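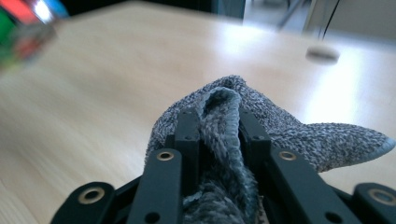

Shahab Ahmadpour read our first draft and wrote back that a gripper which needs a person's hand on it should not be called automation. We left his comment in because half the group agrees with him, and I'm in that half.

The plan in March was a laundry sorter built in the Redholm shared workshop. What we have in October 2022 is a hand-held gripper: two fingers on a parallel linkage, black plastic parts, brass-colored bushings at the pivots. The arm it was meant to ride on is still a drawing.

Test items

Socks, mostly. A folded sock is a forgiving thing to grab. It bunches up around the fingers and there is plenty of it to pinch, so I don't think our numbers say much about shirts or towels.

Results

We made 28 pickups from the tabletop and 21 held until we let go on purpose. The other 7 are counted as drops. One teammate wanted to leave out 5 of those as operator error. I kept them in. A person was squeezing the handle every time, so I can't see how we would separate the operator from the tool, and that goes for the good pickups too.

Problems

The fingers have no pads. Play in the pivots got worse over the term and we never measured it. The Gevusberg team says their motor mount will fit our linkage, but we have not seen it run under load.

Next step is a motor, then the same socks again.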